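Home About Laundry & Home Archive Contact

Search this blog Go

The Friday wash
Posted Jan 31, 2020 by Zememo

Friday again, so laundry again! I finally got my new front loader going (the old one came with us from Toltby and had been groaning since May), and I've been fussing over it ever since. I still haven't peeled the energy sticker off the front, and I keep admiring that big round door. 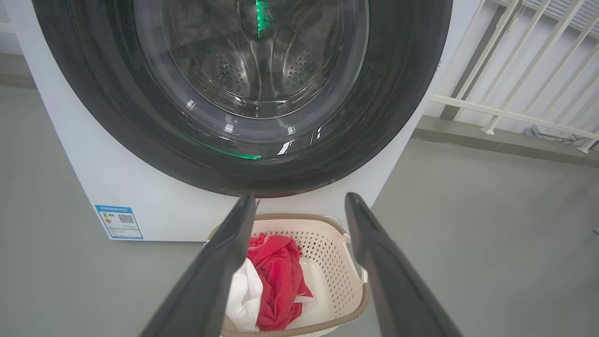

One red thing at a time

My rule is that red goes in by itself the first time. I lost a whole load of white towels to one new shirt years ago and I'm still a little sore about it – they were good towels. So the red one gets the basket all to itself.

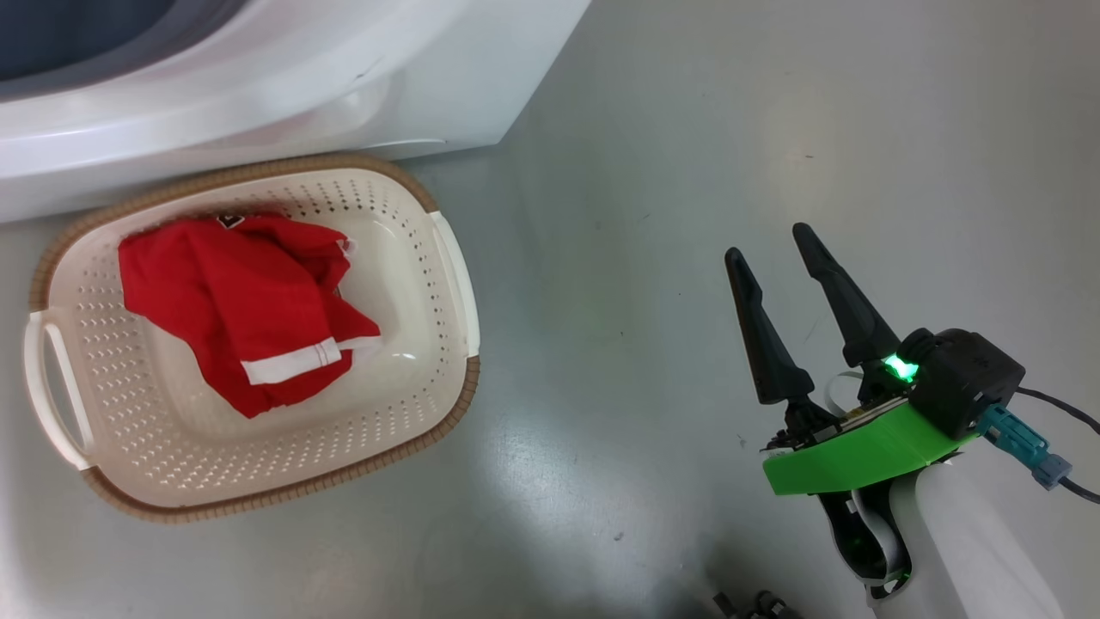 I love this basket, by the way. It's cream plastic with a tan rim that looks sort of woven, and it has a handle at each end, so I can carry it on one hip and still open doors. It cost 20 dollars at Renaud and I went back for a second one.

Anyway, cold water, short cycle, not much soap. I turn shirts with printing on them inside out when I remember, and I remember maybe half the time.
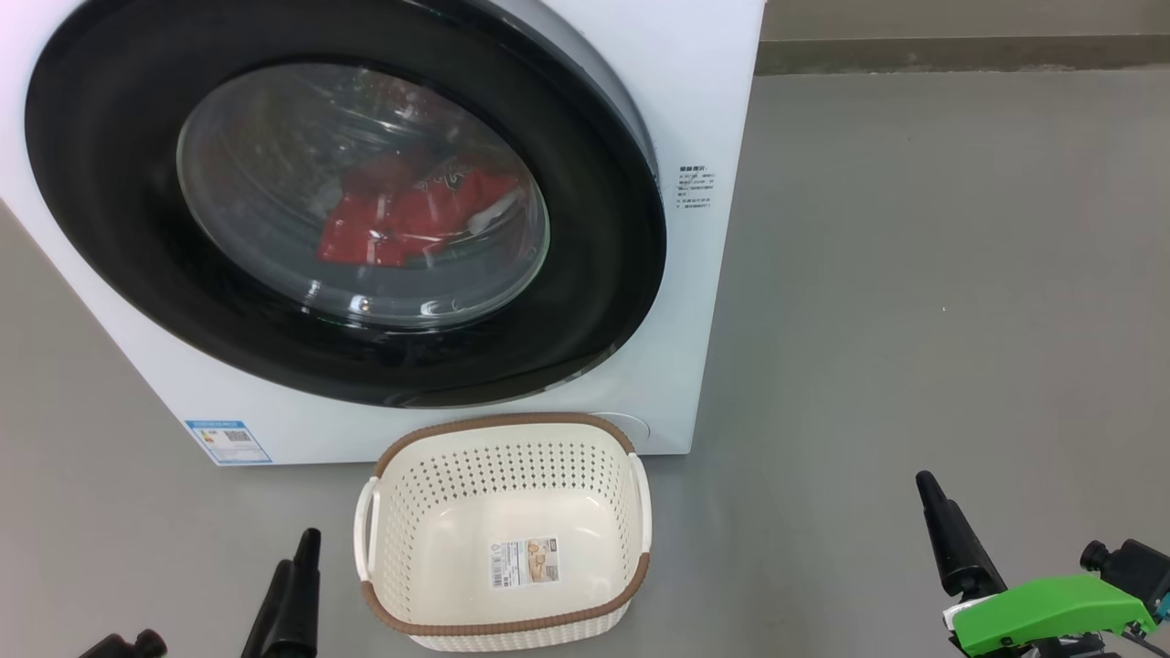

After that comes the drying rack, and then 2 hours of me walking past it and poking the sleeves.

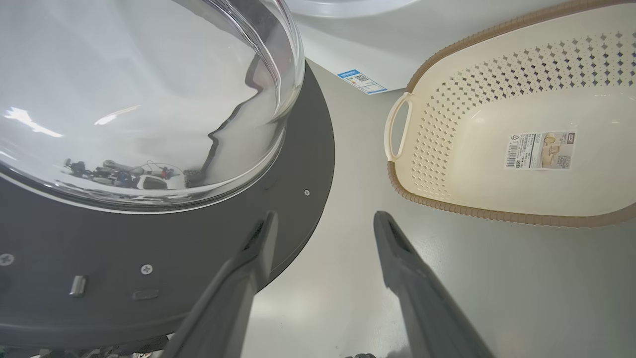

How many washes before red can go in with everything else?
I give it two, then a third with dark things.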